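Pattern Repeat and Material Loss in Domestic Wallpapering

Final-year project report, Interior Construction and Finishes
Urnton

1. Introduction

Wallpaper is sold by the roll and used by the drop. A drop is a single vertical length, cut to the height of the wall with an allowance for trimming at the ceiling and at the skirting board. When the paper is plain, the number of drops from a roll follows directly from the two lengths. When the paper carries a pattern, each drop must also line up with its neighbour, and part of the roll is lost in bringing the pattern into position.

Most retail guidance deals with this loss by advising the customer to add a roll. The advice is easy to follow but takes no account of the size of the repeat, the type of match or the height of the room. In some rooms the extra roll is never opened. In others it is not enough, and a further roll has to be bought from a later print batch, with the risk of a visible difference in shade.

The aim of this project was to measure how much paper is lost in ordinary domestic rooms, to compare the losses with those given by a simple cutting calculation, and to identify the points in the work at which loss can be reduced. Adhesives, wall preparation and removal of old coverings were outside the scope.

2. Terms used

The repeat is the vertical distance between one point in the pattern and the next identical point on the same length. A straight match is one in which the same part of the design meets the edge at the same height on every drop. In a half-drop match (sometimes called an offset match) the design moves down by half a repeat from one drop to the next. A free match has no fixed relationship between neighbouring drops, as with most vertical stripes and textures.

Cut length means the length taken from the roll, including trim. Net length means the length left on the wall. Loss is everything removed from the roll that does not remain on the wall, including roll ends too short for a full drop, except where these were used above a door or below a window.

3. Method

Records were kept for 15 rooms in Urnton, all in occupied houses and all papered between the start of the academic year and April. The rooms were bedrooms, living rooms and hallways. Kitchens and bathrooms were left out, as too little of the wall area was papered to give a useful figure. In total 145 full drops were measured.

For each room the following were recorded: wall height at each corner, the repeat as printed on the roll label, the repeat as measured, the type of match, the cut length of each drop, and the length of each offcut. Offcuts shorter than the width of the steel rule were weighed together and converted to length using the weight of a one-metre sample from the same roll. Measurements were taken with a steel tape laid along the pasting table before the paste was applied, as several of the papers expanded when wet.

The papers came from two ranges. The Flanska range is a non-woven paper with repeats from small to medium. The Kika range has larger motifs and was supplied by Georgiev, a decorating merchant, from end-of-line stock. All rolls used in any one room were checked for matching batch numbers before cutting.

4. Calculation

The calculation treats the roll as a fixed length and asks how many drops can be cut from it. For a straight match, the cut length is rounded up to the next whole number of repeats. The last drop on the roll is an exception and needs only its own length.

A worked case shows the size of the effect. The roll is 10.05 m long, the wall is 2.40 m high and the trim allowance is 0.10 m, giving a minimum cut length of 2.50 m. With a free match, the roll gives four drops and almost nothing is left over. With a straight match and a repeat of 0.64 m, each drop occupies 2.56 m of the roll up to the start of the next. Three drops take 7.68 m on this basis, leaving 2.37 m, so the fourth drop falls short. A room needing twelve drops therefore uses three rolls with the free match and four with the patterned paper. The additional loss per drop is only 0.06 m, but it is enough to remove one drop from every roll.

The result is a step, so a small change in height can have a large effect or none. If the same paper is used on a wall 2.20 m high, the minimum cut length is 2.30 m. The drops still start 2.56 m apart, but the fourth now ends at 9.98 m and fits the roll.

For a half-drop match the order of cutting also matters. If the alternate drops are cut one after another from the same roll, an extra half repeat may be lost between each pair. The usual remedy is to work from two rolls, taking the odd-numbered drops from one and the even-numbered drops from the other. For the 2.20 m wall, and assuming that both rolls begin at the same point in the pattern, the two-roll method gives seven drops from the pair. Cutting alternately from each roll in turn gives six.

5. Choice of pattern and visibility of mismatch

The tolerance for error at a join depends on the design. Small, dense patterns on a mid-toned ground hide a mismatch of a millimetre or two at normal viewing distance. Designs with large, high-contrast motifs do not, particularly where a motif crosses the join and its outline is broken. Thin continuous lines are the most demanding element of all, as the eye follows a line across the join and registers a step in it very readily.

Corners add a second difficulty. Few domestic corners are vertical, and a drop that turns the corner will leave the second wall out of plumb. Normal practice is to cut the drop so that a narrow margin turns the corner, then hang the remainder on the second wall to a fresh plumb line, overlapping the margin. Part of the pattern is hidden by the overlap. In a design of scattered motifs this is seldom noticed unless a large motif falls exactly in the angle.
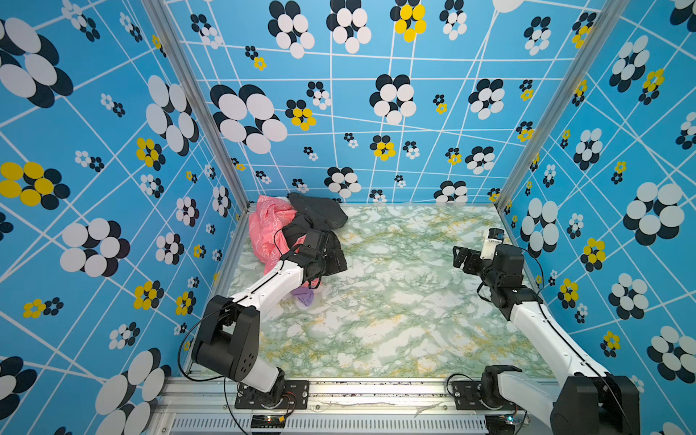 Figure 1. Large and small flower clusters on a sky-blue ground with thin crossing white lines, used on three adjoining walls.

Centring has a bearing on loss as well. Where there is a chimney breast or another feature wall, a large motif is normally placed on its centre line, and the drops are worked outwards from there. The height of the motif is also chosen, so that a complete flower or figure appears below the ceiling line. Both choices fix the starting point of the first cut, and the paper above that point on the roll is lost unless it can be used over a door. The calculation in section 4 does not include this starting loss. It can be as much as one full repeat per roll.

6. Results

Across all of the rooms the loss was 19 per cent of the length bought and opened. Unopened rolls were returned and are not included. The loss was made up, in order of size, of roll ends, pattern matching, trimming at top and bottom, and damaged or wrongly cut drops.

Roll ends formed the largest part even in rooms with small repeats. This was not expected at the planning stage, when pattern matching was assumed to be the main cause. The two are linked: a roll end is often long because matching has pushed the last drop just beyond the end of the roll. Offcuts between drops were individually small and, in the Flanska papers, usually no longer than a hand's width.

In six of the rooms the number of rolls predicted by the calculation differed from the number used. The prediction was too low in all of these. Four had been papered with a Kika design and had a starting loss caused by centring. One had a sloping ceiling for which a single height had been entered. In the last, a drop was torn at a radiator bracket and had to be replaced.

The printed repeat agreed with the measured repeat to within one millimetre on dry paper. After pasting and soaking, the paper-backed samples lengthened slightly, though the soaking time was kept constant within each room and neighbouring drops therefore still matched. Where soaking time was allowed to vary during a trial on a test board, the join was correct at the ceiling and visibly out at the skirting. The non-woven papers, which are hung on a pasted wall, showed no measurable change.

7. Discussion

The calculation is accurate enough for ordering provided that it is applied roll by roll. The common method of dividing total wall area by roll area was tried on the same rooms and underestimated the need in every patterned case. It cannot allow for roll ends, as it treats the paper as one continuous sheet.

Two simple changes would improve the estimate. The first is to add the starting loss to each roll where a motif is to be centred or set at a chosen height. The second is to use the greatest wall height found in the room. Heights in the older Urnton houses varied noticeably from corner to corner, and the trim allowance had to absorb the difference.

Reuse of roll ends depended mainly on the order of work. Where short lengths over doors and under windows were left until all of the full drops had been hung, most could be cut from ends already on the floor. Where the room was papered strictly from one side to the other, short lengths were cut from fresh rolls as they were reached.

The sample was small and the rooms were not chosen at random. All were papered by people with some training, and a first-time decorator would probably lose more through wrong cuts. The Kika papers were limited to what the merchant had left, so no half-drop design with a very large repeat was tested in a real room. The figures for that case rest on the calculation and on cutting trials with lining paper marked at intervals.

8. Recommendations

Measure the height at every corner and use the largest value. Read the repeat and type of match from the label before working out the number of rolls. Calculate drops per roll, then rolls per room. For a half-drop match, cut from two rolls and number the drops on the back in pencil. Leave short lengths until last. Keep the label from one roll until the room has been inspected in daylight.

Further work could extend the calculation to stairwells, where the drops differ in length and the cutting order has a greater effect on the number of rolls.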